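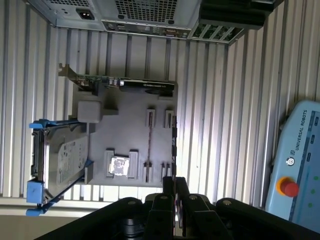
A graphics card and a hard drive set out on a grey parts tray.

When Miroslava Brabec took charge of the reuse service at Vovwood, the store held 30 desktop computers that no department would claim. Last year the service passed on 261 machines to schools, libraries and households in the Clurno district.

Ms Brabec does not regard the figure as an achievement of engineering. "Most of the work is correspondence," she said. "We ask who owns a machine, whether the disk may be erased and who will sign for it. The screwdriver comes out very late in the day."

Under the present rules, every donor must complete a transfer form before collection. Ms Brabec drafted the form herself and has revised it 8 times, most recently in March, when a question on software licences was moved to the first page.

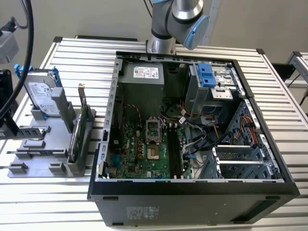 An open desktop tower, with its power supply and motherboard in view.

Asked which machines are worth keeping, she was cautious. Age alone is a poor guide, in her view, and a plain office computer often serves a household better than a costlier model with unusual parts. "A family in Hubáček wants to fill in forms, print a letter and do homework," she said. "We should begin from that."
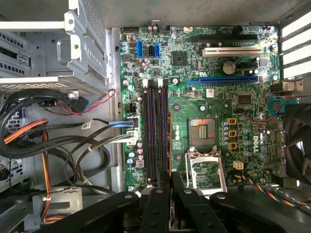

Older office models have a further merit – their parts are easily matched, and a fault in one can often be put right from another. The service keeps a shelf of spares for this purpose and publishes the list to its partners twice a year.

The next stage is an agreement with the neighbouring authority at Grurkby, under which the two services would share storage and a single van. Talks have taken longer than Ms Brabec had hoped. "Insurance is the outstanding matter," she said. "I expect to have their reply before the schools return."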